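Parts, trays and a lot of yellow: a look round the Hisbridge assembly room
Mar 24, 2021

I have been promised tidy workshops before. Ziltix moved its seat assembly into the Hisbridge unit in February, and the notice that went round said the new layout would save 30 minutes a shift and put an end to hunting for parts. I have read that sort of sentence often enough to want to see the shelves for myself, so I went and had a look. The gallery is short. I have kept to the yellow furniture and what was on it, as that is where the money went.

The long table is the piece everyone mentions first. It has a glossy top, a good thick front edge and a second ledge underneath, and it was sold to the unit by Jultitel as something that wipes clean in seconds. Perhaps it does. Glossy tops look splendid for a month, and then every scratch shows.
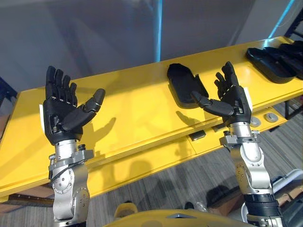
The long yellow table, with the lower ledge along its front.

My other doubt is about the ledge. Anything at shin height ends up holding whatever people can't be bothered to put away, and I'd like to come back in the autumn and see what has collected there.

Seats next. The shells are awkward things to store: tall in the back, wide at the bottom, and far too easy to mark. The old place stood them in a corner with a blanket between each pair, which was ugly and worked. The new plan is to keep card and plastic wrap under them on the floor until they are needed. It's cheap, I'll give them that – but card on carpet slides, and I would want something with more grip.
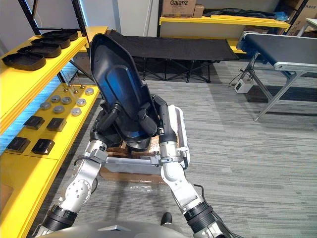

The shelving I mind less. Open shelves mean you can find a tray without pulling out six others, and small parts set out in rows are quicker to check than small parts in a bag. Whether the rows survive a busy fortnight is another matter. The plan allows 14 minutes at the end of a shift for putting things straight, and I have never met a plan like that which lasted.

Then there are the round pieces, which come with their own brackets and cost more than they look. A rubbery rim is kind to the table and unkind to whoever has to dust it. I asked how they should be stored, face up or face down, and was given two different answers by two people standing next to each other.
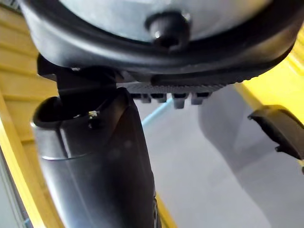 On to packing, where I expected the worst. The unit gets through 664 tubs in a full quarter, and the old complaint was always the same one: curved parts rubbing together and arriving dull. Costa supplied the new tubs and suggested a bed of cardboard boxes at the bottom to lift the parts up. It seems a lot of cardboard to me. It also makes the parts easier to reach, so I will hold off grumbling until the returns come in. Roughly 18 came back last time, which is the figure to beat.

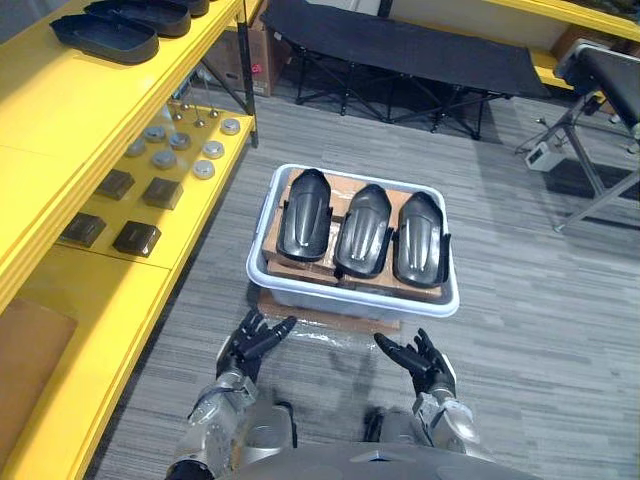 Words and gallery: the Hisbridge Workshop Notebook

Three glossy black parts side by side on top of the boxes, in a white tub with a rounded lip. They look smart enough lined up like that, though I can't see what is meant to stop them shifting once the tub is lifted. A strip of felt between each one would cost pennies. I have suggested it, and have been told it will be looked into.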